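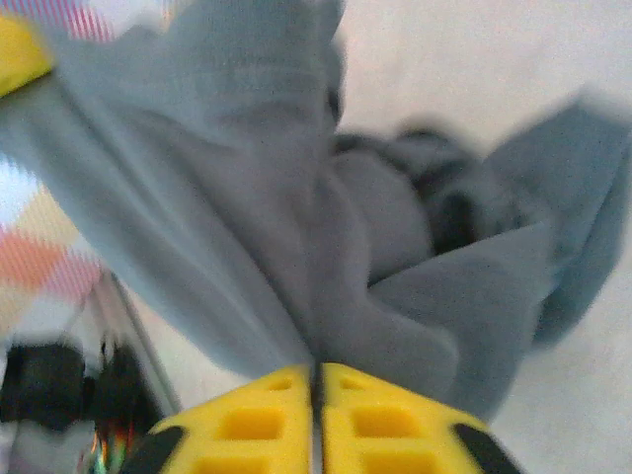 Grey cloth, all rumpled. Bit of a blur.

Laundry corner, Brostville – gallery

Quick page before I head out. We've been sorting and folding clothes at the Morikawa room for most of March. More when Nanami sends me her pics. Captions are short, sorry, bus in 5 minutes.

The grey ones are the hardest to tell apart. Grey top, grey cloth, grey everything once it's in a heap. Setsuko Miyazaki wants us to sort by colour first, Lech would go by size. I just grab whatever is on top and look for a seam. Once you've got a seam you've got a side, and once you've got a side you can find the corners. Usually.

Best advice so far came from Itsuki – get it up off the table and hold it out wide before you lay anything down. Both ends, let the middle sag, see which way the wrinkles want to go. Folding straight from the heap gives you a lump with sleeves in it. I have made alot of lumps. 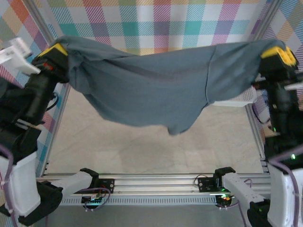 Then down flat on the table, smooth from the middle out, fold in 3 the long way and over once. Lech does it in half and half again, which is quicker but comes out fat and won't stack on the Rakano shelves. We've argued about this allready. Pale tabletop is nice for it, you can see where the hem is, the old one was dark brown and hopeless.

Still to do: towels, the big sheets, and the odd socks Sylvain keeps in a bag and won't let anyone chuck. If you have pics from the Pudov day send them to me or Nanami and I'll add them at the bottom.

Posted 2020-03-06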